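Features > Kitchen > The bench, marked out

Malte Kuhlmann cooks for a share house in Medden, and for years his kitchen bench was where everything ended up. Keys, mail, chopping boards, a bike light. By dinner time there was no clear spot to put down a hot pot.

He is 68 and spent most of his working life in a print finishing shop called Hagedorn, where tables were taped into sections and each job stayed in its own square. In January he started telling friends to try the same thing at home. Till Baumgart, a neighbour who teaches an evening cooking class, was one of the first to take it up.

The method is simple. Clear the surface and wipe it down. Run strips of coloured tape across and along it until you have a grid of large rectangles. Decide what each one is for and leave it that way for a fortnight before changing anything.

Kuhlmann says the usual mistake is making the rectangles too small. A dinner plate should fit inside with room to spare, and so should a board. Baumgart's first attempt had cells the size of a paperback and he pulled it all up the same night.

Colour matters a bit. Blue shows up well on a pale top and is easy to find at any hardware store. Kuhlmann doesn't bother with a ruler. A line that wanders still tells you where one job stops and the next one starts, and he reckons measuring is how people end up never doing it.

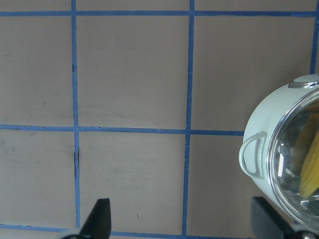
Pots are the awkward part. They are wide and heavy, and they tend to get put down over a line. Baumgart used to move his back every time. Now he lets a big pot take up as many cells as it likes and works in the ones left over.

Scuffs don't worry either of them. Baumgart tried a cream cleaner from Sirnevard on his, and some marks came up and some didn't. He replaces a strip when the end starts to lift. The rest stay down.

Contact us | Copyright Nunum Magazine | Back to top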